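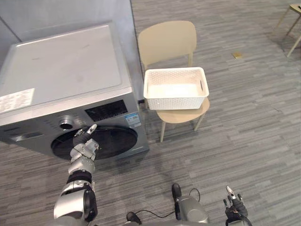
Washing machine, empty basket on the chair, left hand up by the door. Grevholm setup.

Sun 13 September

Quick one before the train. I keep getting asked why I'm rude about the Mulby result, so let me say it properly.

The claim: train on 3,738 demonstrations, get a robot that does laundry. Fine. Except 3,493 of those were done with the basket in the same spot, same chair, same side of the machine. Leaves 245 with anything moved. And the headline score comes from a test where, yes, the basket is in the same spot.

I don't think anyone cheated. I think people got tired. Moving furniture between runs is dull and it wrecks your daily count, and daily count is what gets put on the slide. Raimo Niskanen argued back in July that we should pay for variety and stop paying for volume, and got a polite silence for it. He was right. Expensive, but right.

What I'd want to see: 42 runs. Tiny. But every one with the chair shoved somewhere new, a different basket, the arm starting from a daft position. Report all of them, failures too, with the door misses listed seperately from the grasp misses. I would trust that over 934 tidy repeats any day of the week.

The Clerkbridge people say small tests are noisy. Sure. So print the error bars. A noisy answer to the right question is still worth having, and a tight number on a room the policy has memorised tells me about the room.

Grabowska's reply to all this was that customers mostly keep their machine where it is. True! Their chairs move though. So do thier baskets, and the kids, and the dog.

Comments open, will read them tonight.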